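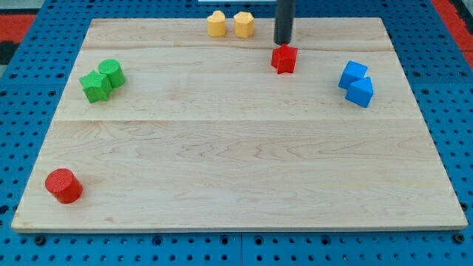
Chapter 3
What Are You Paying For?

The first equipment budget I ever wrote had one line in it. It said "robot arm," and next to that was a number I'd copied off a quote, and I was very proud of it. My manager at the time, Beatrice Kashindye, read it in the hallway and asked me what the arm was going to stand on. I had no idea! So let's start this chapter with the stuff under and around the arm, where an awful lot of first budgets go wrong. Take sorting painted wooden blocks by color, a nice small job that we'll keep coming back to. The yellow blocks are side by side, the green ones are touching, the blue ones are together, and the red star and the red cylinder are still well apart, with the end of the arm resting on top of the star. Now try to price that. You've got the arm, sure. But you've also got a table with a grid of holes in it, a board for the blocks to sit on, the blocks themselves, and whatever tells the arm where a star is and where a cylinder is. Each of those can be a line in a budget, and each one has a person somewhere who has to order it, wait for it and find a place to put it.

I like this job for teaching because it's so easy to say out loud. "Put the same colors together." A kid can do it. When you go to a supplier, though, you need to say a lot more than that. How close is together? Does a block have to stay upright? Can the arm push things along the board, or does it have to lift them? Those last two questions alone can change which tool you buy for the end of the arm, and I've seen the gap between a cheap tool and a fancy one pay for somebody's whole training budget.

When I was at Trestdale we got this wrong in a way I still wince at. We wanted a small bench setup for checking and sorting sample parts, and Salim Mushi and I went out for quotes from Flekgate and Staltlow. Flekgate came in much lower. We were thrilled -- we'd already started spending the difference in our heads. Then Meifang Zeng in purchasing put the two quotes next to each other and went through them with a ruler and a pencil. The Staltlow price had the table, the mounting plate, the cables, installation and 2 days of training. The Flekgate price had the arm and the controller. That was it. Both quotes were perfectly fair, by the way. We'd asked a vague question and gotten two different answers to it.

So we wrote the request over again, properly this time, and it went from half a page to 6 pages. (Salim wanted it longer. Salim always wants it longer.) The new quotes came back within sight of each other, and we could finally argue about things that mattered, like how soon a spare part could reach us.

The other thing we'd skipped was time. I'd put the delivery date in the plan as if it were the day we'd start work. In our case there were about 11 weeks between the crate showing up and the first full shift anyone would call normal, and for all of that stretch we were still paying people to do the job by hand. That's a real cost and it belongs in the budget, even though no supplier will ever send you a bill for it.

Before you read on, grab some paper and make a rough list for the block job. Don't look up prices yet. Just write down what you'd have to buy, borrow or build, and who would have to spend time on it. Leave room at the bottom, you'll be adding to it in the next section, when we go through the Massawe worksheet and split everything into costs you pay once and costs that keep coming back.

3.1 One-Time Costs and Repeat Costs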